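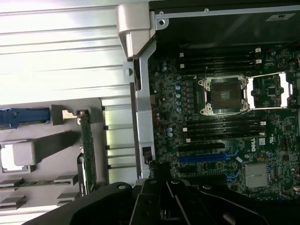
February 23, 2025 – by Iman Ouazzani
2 min read

My uncle Driss fixed radios in Hernanstead for most of his life, and every school holidays he'd let me sit at the bench and pull apart whatever was past saving. I was hopeless at putting things back together (still am!) but I learnt the colour codes on resistors before I learnt my times tables.

Anyway, I've signed up to run a science club at Wolde Primary from June – 12 kids, one afternoon a week, and a budget of $50. I'm thinking circuits first, then maybe magnets. If you've got old torches or dead toasters lying about, I'll happily come and get them.

Last updated by Iman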